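Magnesium glycinate (dietary supplement)

Magnesium glycinate, also called magnesium bisglycinate, is the magnesium salt of the amino acid glycine. It is sold as a dietary supplement in the form of capsules, tablets and powders.

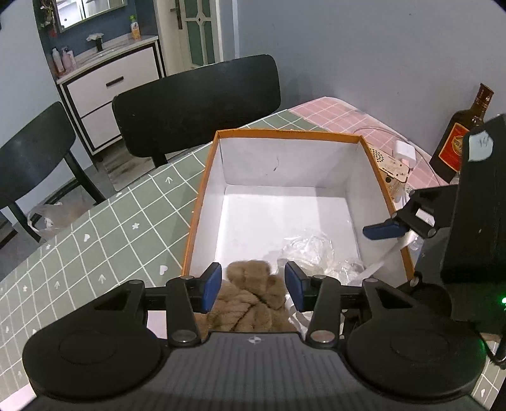 Each unit of the compound contains one magnesium ion bound to two glycine molecules. In the fully reacted form the glycine wraps around the metal ion and forms a ring structure known as a chelate. Products labeled "buffered" contain a mixture of the chelate and magnesium oxide, which raises the magnesium content per capsule and lowers the cost of the finished product.

Composition

Magnesium makes up a small share of the weight of the pure chelate, and the rest is glycine and, in hydrated forms, water. For this reason the weight of the compound and the weight of the magnesium in it must be kept apart when labels are compared. The second figure is called elemental magnesium. In the United States the Supplement Facts panel states the elemental amount, while the front of the package may state either one.

The dry material is a white or off-white powder. It dissolves in water more readily than magnesium oxide and has a mildly sweet taste from the glycine. The powder takes up moisture from the air and tends to clump in open containers.

Production

The chelate is made by reacting a magnesium source, usually the oxide or hydroxide, with glycine in water. The solution is heated under stirring, filtered, and then dried by spray drying or in trays. An incomplete reaction leaves free oxide in the powder. Manufacturers test for this by measuring the share of material that fails to dissolve, and by infrared analysis, in which the bands of free glycine shift once the amino acid is bound to the metal.

Capsule products usually contain a flow agent such as silica or magnesium stearate. Tablets also need a binder, commonly microcrystalline cellulose. Because the compound is bulky, a daily serving is often divided among several capsules.

Use in the body

Magnesium is an essential mineral. It takes part in the use of ATP, the building of proteins, the passage of nerve signals and the relaxation of muscle. Most of the body's supply is held in bone and soft tissue, and only a small part circulates in the blood. A normal blood reading therefore does not rule out low stores.

Absorption takes place mainly in the small intestine. Some of the chelate separates into magnesium and glycine during digestion, and a portion may be taken up whole through the channels that carry short peptides. The fraction absorbed falls as the size of a single dose rises. Excess magnesium is removed by the kidneys.

The supplement is marketed for sleep, muscle cramps and general intake. Evidence for the first two uses is limited. Many trials of magnesium were small, and results obtained with other salts do not necessarily carry over to the glycinate.

Commercial forms

The Atov line, packed at Wustdale, is sold in two versions, one fully reacted and one buffered. The capsule of the fully reacted version is listed at 47 mg of elemental magnesium. The powder is supplied under the Agbayani name in tubs of up to 800 grams, with a scoop inside the lid. Both labels are filled from the same bulk material, which is dried at Dundow. The production method was set down by the chemist Marites Macaraeg, whose notes recommend a slow addition of the oxide to limit lumps in the reaction tank.

The buffered version was relabeled after buyers confused it with the pure chelate. The word "buffered" now appears on the front panel, and magnesium oxide is listed as a separate ingredient.

Side effects and interactions

Loose stools, nausea and stomach cramps are the usual side effects of supplemental magnesium. They are generally thought to be milder with the glycinate than with the oxide or citrate, although direct comparisons are few. Very large intakes can cause low blood pressure, weakness and an irregular heartbeat. The risk is higher in people with reduced kidney function, who should not take magnesium supplements without medical advice.

Magnesium binds to certain drugs in the gut and reduces their uptake. These include tetracycline and quinolone antibiotics, bisphosphonates used for bone loss, and levothyroxine. Doses are normally separated by several hours, and the correct interval depends on the drug. Some diuretics increase the loss of magnesium in urine, while potassium-sparing types reduce it. Long-term use of proton pump inhibitors has been linked to low magnesium levels.

Storage

Containers are kept closed, at room temperature and away from damp. Clumping alone does not show that the compound has broken down, but it makes measurement by scoop unreliable. Clumped powder is better measured by weight.

See also

Magnesium citrate
Magnesium oxide
Glycine
Chelated minerals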